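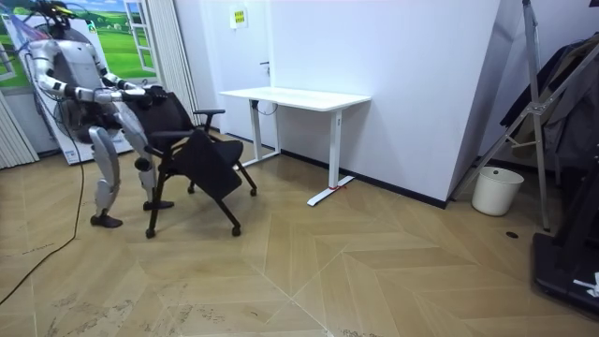
*Robot humanoïde, les deux mains sur le dossier d'une chaise de bureau noire.*

**Reliure : l'atelier de Quintela rouvre ses inscriptions**

28/04/2021 – Ça repart à Quintela. L'atelier de reliure reprend en mai, 7 séances, le soir, petits groupes. Au programme : couture sur rubans, reliure copte, papier à la colle. Pas de dorure cette fois, le matériel est encore à Nernley.

Tarif : 89 euros, fil et carton compris. 74 euros pour les abonnés du bulletin Prurnton. Cuir en supplément, à voir sur place. Apportez votre plioir si vous en avez un, sinon on en prête.

L'an dernier, 161 demandes, bien plus que de places. Donc inscrivez-vous vite. Les personnes restées sur liste d'attente sont prioritaires les premiers jours, elles ont du recevoir un courrier. Rien reçu ? Passez au comptoir.

Côté bulletin, le prochain numéro sort aussi en mai, avec un dossier sur les papiers marbrés d'Unon et le patron du petit carnet à soufflet que plusieurs lecteurs avait réclamé. Envoi postal uniquement. Les échanges de chutes de papier reprennent plus tard, dates à suivre.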